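Hilwood robotics open day, 17 September 2018. Posting notes as I go through them. Mostly hardware and process, very little about the talks. Thread.

Background for people who don't follow this stuff: Zavdale is the manipulation project. They train arms on recordings of people doing everyday jobs by hand. The people use a two-finger gripper with a camera on it, so the recording shows the task from where the arm would later see it.

I went in April too, when the room was half unpacked and the demo was a slide deck. This time they had hardware on tables and let visitors stand close enough to see the screws.

Registration was slow. One line, one printer, badges made on the spot. I missed the first part of the intro and I'm told it was the funding part, so fine.

The station I spent the most time at had a wood-top table, black cloth behind it, foam or felt letters on the cloth. The object set was bags and cases. Soft goods are where most grippers I've tested fall down, so I stayed.

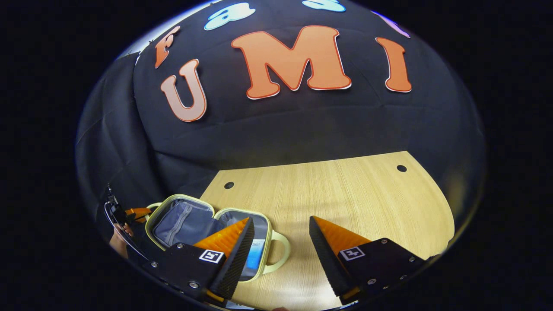 Bags are hard for dull reasons. A lid has no fixed shape. The lining folds differently every time. The handle is wherever it ended up. A rigid-body model gives you next to nothing once the lid is open.

I asked how they pick a grasp point on fabric. Answer: they don't, explicitly. The operator picks, the recording captures it, and the policy is expected to learn the spread. I've heard this answer elsewhere. It moves the cost from modeling to labor.

Fingers: wedge shape, black, toothed on the inner edge, orange ribbed layer along them. I asked for the durometer of the orange part and got "soft." I asked again and got "softer than the last one." No number.

Each finger has a printed square marker on its plate. Useful thing to have if you want finger width from the video alone: track the two squares, get the opening, no encoder needed. Glare will hurt you there, and so will anything that covers a square.

The lens is very wide. Straight table edges come out bent near the rim. You give up resolution in the middle to keep both fingers and a good part of the table in view. For close work I think it's the right trade. For reading small print on an object it's a bad one.

Visitors could try the gripper. The queue was 13 people when I joined it. Each person got 2 minutes, which is enough to learn that your wrist is the problem.

My own attempt: I could close on a handle without much thought. Zippers took me several tries and I would not want those tries in anybody's training data. The staff said every visitor run gets thrown out. Good.

Weight is noticeable after the first minute. The operators work in blocks of 12 recordings and then swap. I asked if quality drops inside a block. They hadn't plotted it. They should plot it.

Second type of object at the same station was the hard case with something soft inside. Different problem. The outside is rigid and easy to model. The walls are see-through, so depth sensors get confused and a camera sees the contents as well as the shell. 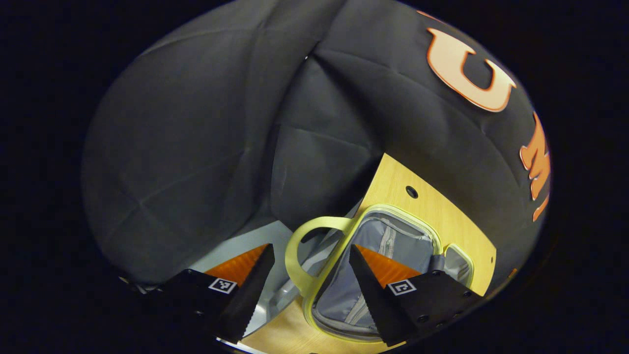 Clear case with a lime-yellow rim and handle, gray zip pouch inside, between the gripper fingers. Zavdale station, Hilwood.

A loop handle is a nice target for two fingers, but there are two ways to take it: pinch the band, or put a finger through. The second holds better and is worse to release. I asked which one operators are told to use. They're told to be consistent with themselves.

That is a weak spec. If one operator always pinches and another always hooks, the average of the two is a finger pressed against plastic. They said the model handles this. I'd like to see the failure clips.

They have a target of 100 recordings per object before it goes into training. I asked where the figure came from. Somebody picked it. Respect for saying so.

Next table was Grarnurier, who make cable carriers and small linear stages. Solid parts, clear data sheets, sample cutaways you could pick up. No demo running. I took a data sheet.

Cieślak had a sorting cell behind a guard. Fast, tidy, and narrow in what it does: one part family, fixed lighting, fixed bin. It would be useless with a lunch bag and it isn't meant for one.

Things I'd ask for next time: a written grasp protocol, a finger wear log, and a table of success rates per object with the bad rows left in. Also a second badge printer.

If you go, wear flat shoes and get to the Zavdale station early. Coffee is on the ground floor, past the loading door. I'll add the hardness of the finger pads here if they ever send it.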